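Aug 5, 2020

# Teaching two arms to agree on what "green" means

I have spent most of the summer rewriting the task planner for our two-arm sorting setup, and I would like to report that it is now smarter than the old one. It is certainly longer. The old planner was 408 lines of Python with a comment at the top saying TEMPORARY, dated May. The new one is called Onen, lives in its own repo, and has tests, some of which pass.

The job sounds like something you'd hand to a bored child. Put the toy bricks in the bins, one color per bin. I picked it in the spring on the grounds that color sorting was solved and I could get on with the interesting part, which was supposed to be scheduling.

So here I am in August, working on color.

The detector (Younis, our fork of a fork) was trained on 2607 wrist-camera crops. Going through them last week, I found that 499 of them showed a brick from underneath. It had learned that a brick is a thing with studs on top. Flip one over and you get a box with tubes in it, and Younis would call that "container" with a confidence I have never felt about anything. Onen, being polite, would then plan to put other bricks inside it.
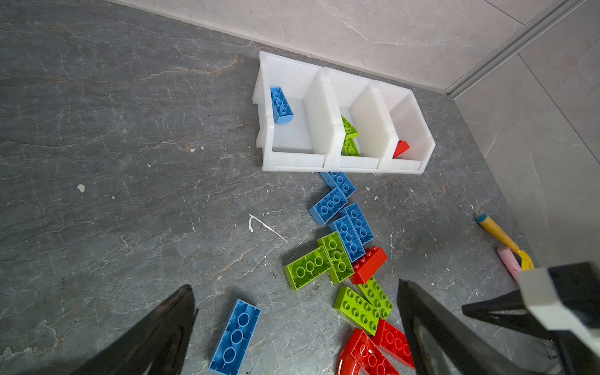 *Bins at the back, backlog at the front. Most of the backlog is upside down.*

A pile like that is where the planner earns its keep. When the bricks touch, you can't treat them as separate pick targets and grab whatever scores highest. My first version did exactly that, and every pick shoved the neighbors somewhere new, which made the rest of the plan a work of historical fiction. Onen now builds a contact graph first: one node per brick, an edge wherever two of them touch or overlap. Then it works from the loose ends inward. A brick sitting off by itself, like the blue one on the lower left, has no edges and goes to the front of the queue.

The other change is boring and helped more. The planner used to keep one world model per arm and merge them every cycle. When both wrist cameras saw the same brick at slightly different positions, the merge step made two bricks, and I'd get a beautiful log of one arm waiting for the other to finish moving an object that didn't exist. Now there's one shared model with a lock on each brick. An arm has to claim the lock before it plans a grasp, and a claim expires after 20 planning cycles if nothing comes of it. I know this is just a mutex with a timeout. I wrote four pages of design notes to arrive at it.

Still broken: reds at a low angle. Anything shiny and curved gets a different label on each pass, and the graph flickers as nodes come and go. I've added a rule that a label has to hold for a few passes before Onen will believe it. It slows everything down and I resent it.

Next up is replacing the hand-written bin poses, which currently live in a file called Proltside_final_2.yaml. There is also a Proltside_final_3.yaml. The code loads the first one and I haven't been brave enough to diff them.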